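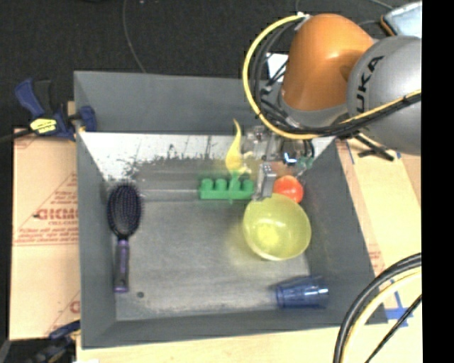 Session 4: Running the table when the table won't sit still

Handout for Wednesday group, evening section. Bring it back next time, we use page 2 again.

Recap from session 3

Premise vs. situation. Premise = what the world is. Situation = what's wrong in it right now and who wants what. Most of your homework was premise. Lovely premises, some of them. But I read four pages on the salt trade in Narkthorpe and still couldn't tell you what the players do in the first ten minutes.

Fix: write one sentence starting "When the session opens..." If you can't, not ready yet.

Tonight

Pacing. Spotlight. Saying no. Then practice in pairs if time (there wasn't last year).

1. Pacing

A scene needs a question. Will the ferryman take them across? Does the duke know? When the question is answered, cut. Don't wait for the players to walk out of the room, pay the bill, say goodnight to the horse.

Ways to cut:
- "OK, you get there. It's dark by the time you do."
- ask "anything else you want from this?" and mean it
- switch to another player mid-tension, come back later

New GMs cut too late nearly always. I've seen someone cut too early maybe twice, and the players just said hang on, I wanted to ask her something. So you go back. Costs nothing.

Travel: skip it or make it matter. Rolling for weather three days in a row is neither.

Forum and chat games are different. A scene that takes ten minutes at a table can take two weeks by post. So open later in the action, close sooner, and never end your post without something to respond to. If your post ends with "the room is quiet" you have killed the thread for three days.

2. Spotlight

Keep a tally if you need to. Names down the side of your notes, a tick every time someone gets a real decision. Not every time they talk! Decision. You will be surprised who has no ticks by the break.

Quiet player is not always unhappy player. Ask them away from the table. Dorothy Fairclough sat in on my Havura game for most of a winter barely speaking and told me afterwards it was the best campaign she'd been in. She liked watching. Fine. But I had to ask to find that out.

Loud player: give them something to hold. A secret, a rival, a job in the group (map, treasure list). Don't punish the character for what the player is doing. Talk to the person.

Splitting the party is OK if you switch fast. Five minutes per side at most, less if one side is only shopping.

3. Saying no

You are allowed to. A lot of advice online is "always say yes" and then people end up running a game they don't like and quit by May.

Kinds of no:
- No, and here's why. ("The gate's iron, you'd need tools.")
- Not yet. ("You could, if you had the Grikden seal.")
- Yes but it costs you.
- Flat no. For content that somebody at the table has ruled out. No explaining, no vote, move on.

Last one depends on having had the talk before session one. See sheet from session 1 if you were here. If you weren't, Vittoria Marchetti has spare copies.

Power creep (came up in Liam Hulme's homework). His players are all demigods by the third session and nothing threatens them. Common in freeform groups with no dice. Making the monsters bigger won't help, they'll get bigger too. Threaten things they care about that can't punch back. A town. A promise. Someone's little brother. Also limit the size of the claim: in freeform a player describes the attempt, somebody else describes the result. Put that in the rules thread at the top where people will see it, and hold everyone to it incuding yourself.

4. Rules calls

Don't know the rule? Make a call in under a minute, write it down, look it up after. Tell them next week what you found. If you got it wrong and it hurt somebody's character, fix it openly.

Be consistent before clever. Players will forgive a dumb ruling used the same way all night. They won't forgive it changing for the GM's favorite.

Pairs exercise

One GMs, one plays, then swap. Scene is the same for both:

The player has a letter for Wainwright, the toll keeper. Wainwright does not want the letter.

GM: decide why before you start, don't tell. Find the question. Cut when it's answered. Use at least one no from section 3.
Player: try one thing the GM won't have planned for. Be nice about it.

Afterwards talk over: where did you cut? Could it have been sooner? What did the player think the question was? (often not the same thing, worth comparing)

Shuzhen Hao and Colin Stockdale start, since they both missed last week.

Homework

Write up a starting situation. 3000 characters max, and I do mean max, I stop reading there. Must have:
- the "When the session opens" sentence
- 2 people who want something, and want different things
- what happens if the players do nothing at all
- no history older than the players' grandparents

Do not send maps. Draw one if it helps you, keep it at home.

Post it in the group folder the night before class so others can read. Comment on at least 2 that aren't yours. "Cool!" is not a comment. Say what you'd do first as a player, and where you got confused.

Next time: villains, and why yours should probably turn up earlier then you think. Bring dice if you own any.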